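Subject: Re: [cavlow-hosts] Snack table layout, which bottle rack

Chinyere Nnaji wrote on 2018-09-07:

> Can somebody tell me which rack you are all using for
> the bottles? Ours is one level and the labels in back
> are hidden. Also, is anyone still putting the
> sandwiches in a basket? We have 40 people for lunch
> and I only have the one table.

Chinyere,

We use the clear acrylic rack, two rows of three, with the back row higher. Six bottles is enough on the table if you keep the rest in the cooler. It was item 1227 in the old Hemine catalog. I don't know if they still carry it, so try Flandora too.

We gave up on baskets for sandwiches in January. The wedges lean on each other and the filling slides out. A flat tray holds them better. Baskets are fine for anything wrapped.

Chips and small boxes can share one white tray, with the tall bags leaned at the back. I would put that in a corner so people don't reach across the sandwiches for it.

Our layout is below. The spare basket on the right can take napkins or fruit.

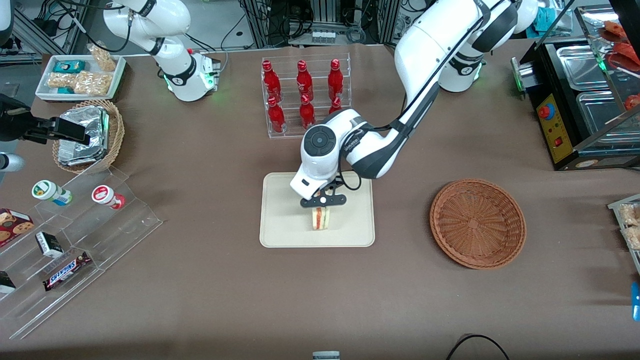 Posted by Ngozi Onuoha | Aliyu Room, table layout

The sandwich tray goes in the middle with the bottles behind it. The stepped shelf on the left is for small bottles. If yours wobbles, put a folded cloth under it.

Let me know if you want to borrow our second rack.

Ngozi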